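Two-arm cell: second gripper closes early on handover, fingers getting scuffed

Posted in Cells and Fixtures - Setup and Maintenance

Nisha Ahuja

I look after a small two-arm bench cell at a shop called Orer. Both arms carry the same type of parallel gripper with black molded fingers. The job is handing an item from one arm to the other over the edge of the table, then putting it down in a shallow wooden tray. The items change. This week it is a purple thing with a thick rod and a thinner one that joins it near the end.

The trouble is at the handover. The receiving gripper starts to close before the item is far enough in, so the tips catch it by the last bit and it swings. On a bad run I get this once in every 20 handovers. It got worse after I swapped a set of finger pads in July. I re-zeroed the gripper after the swap but did not redo the wrist camera alignment, as the camera was never taken off.

Things I have tried so far:

Slowed the receiving arm to 30 percent for the last part of the move. Fewer swings, but they still happen.

Cleaned the finger ridges with alcohol and a soft brush.

Checked the mount screws on both wrists. One on the giving arm took about an eighth of a turn, the rest were tight.

Added a short wait before the close command. It helped for a day and then I was back where I started.

The picture is from the wrist camera on the receiving arm. The other gripper is across the top and my two fingers are at the bottom, with the end of the rod in the gap between them. The scuffs on the upper finger are what I mean by wear. I can't tell if they matter or if they are only cosmetic.

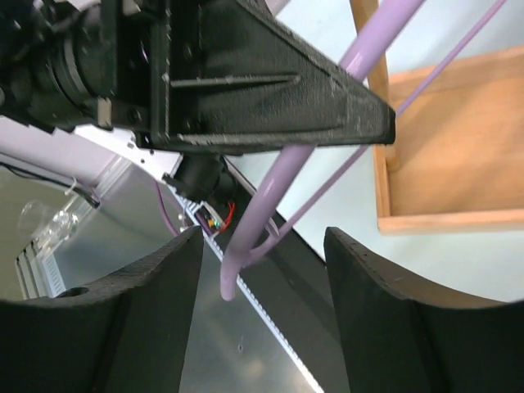 Yogesh Singhal says to leave the scuffs alone for now and look at the zero first. A worn surface on the side of a finger doesn't change where the tips meet. New pads do, if they are even slightly thicker than the old ones, and a gripper that was zeroed against the pads will report a different opening for the same real gap.

Do it in this order. Power the arm, bring it to the service position and open the gripper all the way. Take the pads off both fingers and measure them with calipers at the tip and at the root. Write the four numbers down. If one pad differs from the other by more than a sheet of paper, change the pair. Put them back, tighten the screws a little at a time from side to side, and only then run the zero routine. After that, close on a gauge block or anything flat of a known size and compare it with what the controller reports. Do this three times. If the reading wanders between tries, the zero isn't your problem and you should look for play in the finger slide.

Then the camera. You said it never came off, and I believe you, but the fingers did get changed and the offset from camera to fingertips is stored against the old ones. On our cell, the same swap left the tips off by enough to miss a thin part completely. Redo the alignment with the new pads on. It takes me less than half an hour, most of it waiting for the arm to go through its poses.

I would take the wait out again while you test. A fixed wait only hides the timing. What you want is for the close command to depend on the position being reached by both arms. On our controller that is a setting on the handover step. If it is left at the default, the receiving arm calls itself done when it is near the target, and the gripper goes at once. Ours was like that for months before I noticed.

One more thing. Look at the slack in the cables while the wrist is turned to the handover pose, not while it is parked. A cable that is fine at rest can pull on the wrist at the end of the turn. Move it by hand with the drives off and feel for it.

zovia_bench

had the same with ours. error 2601 in the log every time, check if you have that one. it was a bad connector for me, reseated it and it went away. also are you sure both arms run the same firmware

Siliņa

I agree with most of the long reply but would not take the pads off first. Each time they come off you lose whatever you had, and you can't compare before and after. Run 128 handovers as it is now, with one item, and log the gripper opening at the moment of the close command and the position error of both arms. A spreadsheet is enough. If the position error is large on the failures and small on the good ones, it is the step setting. If there is no difference, go to the pads.

For the wear, run a fingernail along the lower rim of the finger. If you feel a lip, take it down with fine paper so it doesn't snag. If it is smooth, leave it. I order spare fingers from Levevberg and keep one pair in the drawer. Mark each pair with the date it went on, with paint pen on the inside face of the mount where nothing rubs.

Nisha Ahuja

Thanks. No 2601 in the log, and the firmware is the same on both. The handover step was on the default setting, so I have changed that and taken the wait out. I will do the logging run before I touch the pads and post the numbers here.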